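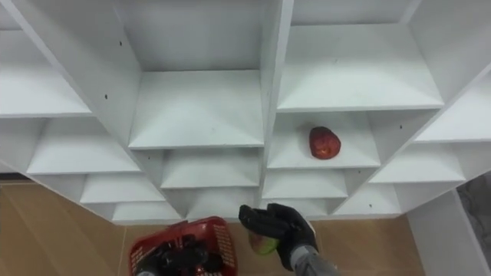 1. Where the project stands

Progress report, shelf-loading trial, Linwood site
Prepared by Panya Thepsuriya for the equipment fund at Steladlow
May 23, 2025

The trial is now in its second period and this report covers mostly the money side, as you asked in your last letter. The hand is being used for the fruit work, placing apples one at a time into the compartments of the white shelving unit. We chose fruit first as the sizes and colours vary and the skin shows quickly if the grip is too strong. The red apple is on its shelf and the green one is in the fingers, and this is the level of task we promised for this period: one item, one compartment, no stacking.

I had written in the first report that we would also be working with boxed goods by now. This is not the case. The boxed goods are moved to the next period and I explain the reason under point 3.

2. What was bought

Most of the purchases in the plan are complete. The shelving unit, the baskets and the spare cables came from ordinary suppliers and were cheaper than we planned. The shelving was assembled by our own staff in one afternoon, so the line for installation labour was not used. I propose to keep this amount in the project and not return it yet.

The one larger item outside the plan was a set of replacement finger covers for the hand. The cost was $1,297 with shipping. The old covers had become smooth at the tips and we were losing grip on round items. I approved this purchase myself, under the limit you gave me, and the invoice is attached to the email.

3. What is delayed

The second hand is ordered from Nasr but is not delivered. They first told us six weeks, then changed the date two times. The present promise is September. Without the second hand we can not begin the boxed goods, which need to be held from both sides. I have asked Nasr for a written date and for a loan unit in the meantime. They answered politely about the loan, but there is no decision.

I also asked Cundano for a quotation, so that we have something to compare. Their hand is a little cheaper to buy, but the service contract is paid each year and does not include the fingers. Over three years the total comes out higher than Nasr. There is also the work of changing the mounting and the software, and our programmer would prefer to avoid this. My recommendation is to stay with Nasr unless the September date is moved again.

4. Planning for the next budget

For the next period I would like to request money for three things. They are in order of importance, so if the full amount is not possible, please cut from the end.

First, a yearly amount for wearing parts. In the original budget we treated the hand as a single purchase, and this was my mistake. Finger covers are used up like tires on a car – we should plan for them from the beginning.

Second, a service visit for the arm. The warranty covers faults but not inspection, and the supplier asks for one inspection before the warranty ends.

Third, a second shelving unit of a different height. The present one is good for practice, but the store shelves at Linwood are not all the same, and I would like to see the lower positions tested properly before we talk about a larger purchase.

I do not request a second arm at this time. Some colleagues at Linwood have asked for it. In my opinion it is too early – we should first have the results with boxed goods.

5. What I need from you

Please confirm if the unused installation money can be moved to wearing parts in the present period. Please also tell me if the late delivery from Nasr changes the end date of the grant, or if the payment for the second hand can be carried over. Our accounts office needs the answer in writing.

The updated cost table will follow when the last shipping invoice is received.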